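Home Advice Kitchen Storage Ask Log in

2 min read

Keeping fruit in a woven basket

Posted by Jandel, April 9, 2021

I've moved my fruit out of the fridge and want to keep it on the table in a wicker basket, a dark brown one with rounded corners. Last August I had trouble with fruit flies and I don't want them back. Do I need to line the basket, and should bananas go in with everything else?

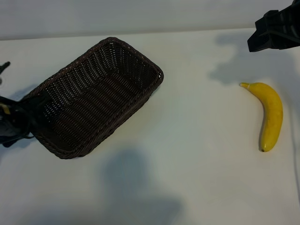

How do you get crumbs and dust out of the weave?

Turn the basket upside down over the sink and tap the base, then go along the rows with a dry pastry brush. For sticky patches use a cloth wrung out in warm water with a drop of washing-up liquid, and let the basket dry fully before any fruit goes back in.

Feltenix

I'd line it. A folded tea towel will do, and you can wash it when something leaks. Keep bananas apart from apples and pears — they all ripen faster in a heap. For the flies, look the fruit over every day or so and bin anything split. Mine gets a proper clean every 8 weeks.

Tufa

never lined mine and its fine. bananas go on a hook

Endeveo

Agree about the tea towel. Don't soak wicker, though. I left one in the washing-up bowl overnight and the rim came loose. If your kitchen is warm, buy fewer bananas at a time.

Back to Storage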